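Equipment planning for robotic manipulation

Equipment planning for robotic manipulation is the process of choosing, pricing and scheduling the purchase of arms, grippers, work surfaces and supporting parts for a robot workcell. It covers small research benches as well as training rooms and light assembly. The arm is usually the largest single item, but it is often less than half of the final bill. 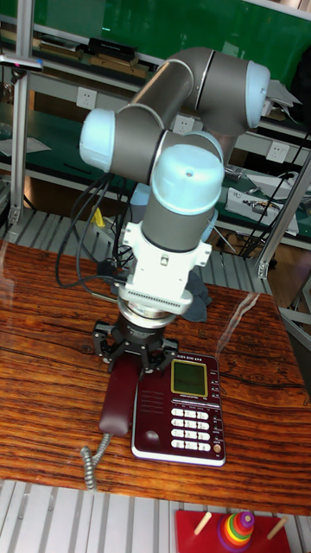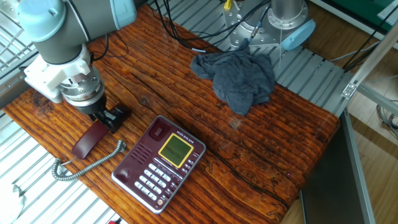 Collaborative arms with black grippers at a desk telephone; the handset is in its cradle in the first view and on the tabletop in the second.

Scope

A plan normally begins with a list of tasks. Each task is written down with the objects involved, the reach needed and the heaviest item to be lifted. Handling household and office goods calls for a modest payload but a fairly wide reach, and it puts more demands on the gripper than on the arm. Objects with cords, lids or loose parts are listed separately, as they take up more table space than their own size suggests.

The task list is then used to compare arms. Buyers look at reach, payload, repeatability, controller size and the terms of the software license. Payload figures are given at the flange, so the weight of the gripper, the bracket and any adapter plate has to be subtracted.

Cost categories

Budgets are commonly divided into capital items, consumables and labor. Capital items include arms, controllers, grippers, the supporting structure and computers. Consumables include fingertip pads, cables, fasteners, printed brackets and the objects being handled, which wear out or break. Labor covers assembly, wiring, calibration and the writing of safety documents.

Grippers are a frequent source of underestimates. Two-finger models are cheaper and easier to repair. Three-finger models can close around curved objects but need more tuning, and spare fingers may be sold only in sets. Many planners budget for one spare gripper per type.

Structural framing made of aluminum extrusion is priced by length, with brackets and end caps charged separately. In a plan drawn up by Tharindu Liyanage for the Herurham training workshop, the parts list for one cell ran to 129 lines, of which 33 were brackets and fasteners. The tabletop was treated as a replaceable part and given its own line.

Purchase and lease

Arms may be bought outright, leased, or bought used. Leasing spreads the cost and often includes service, but it may forbid changes to the wrist or the controller. Used arms are cheaper, though the buyer should ask for the running hours and the firmware version. Vija Ots, who managed purchasing for the Fleditow project, set aside roughly 700 hours of staff time for its first two cells – more than the supplier's quote had allowed for. The final count was 1,038.

Site preparation

Floor loading, power outlets, network points and clear walking space are checked before an order is placed. Cable length is measured along the route the cable will take, including slack for the full motion of the arm. A cell with two arms needs a drawing of both work envelopes and an agreed rule for the area where they overlap.

Scheduling

Delivery times differ widely between parts. Grippers and adapter plates can arrive well after the arm, and some plans therefore place the gripper order first. At Fleditow, orders went out in February and the mounting plates were the last items to arrive. Payment is often split between order, delivery and acceptance, with the acceptance test described in the contract.

See also

Robot end effector
Total cost of ownership
Workcell layout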